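Drultcombe Public Library Board
Minutes of the Regular Meeting
December 6, 2022

Ms. Van Damme called the meeting to order and confirmed a quorum. The minutes of the previous meeting were approved as circulated.

Circulation. Ms. Parry reported 3434 loans for the period and 232 new cards issued. Interlibrary requests stood at 95, with most of them filled by the Nalen branch.

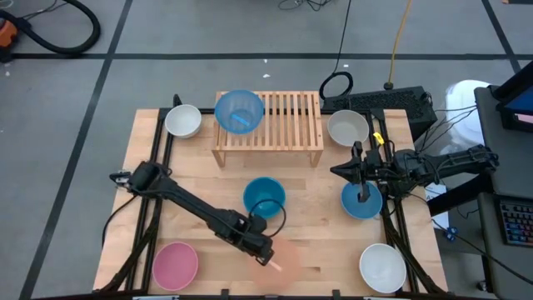

Members discussed the overdue policy. Ms. Parry proposed ending daily fines on children's books — replacement charges for lost items would stay in place. The motion was seconded and carried, with one abstention.

Roof repairs. The bid from Paisan was accepted, subject to review of the warranty. Work is to begin in April.

Other business. A request from the Nindutell reading group for evening use of the upstairs room was held over to the next meeting.

The meeting was adjourned.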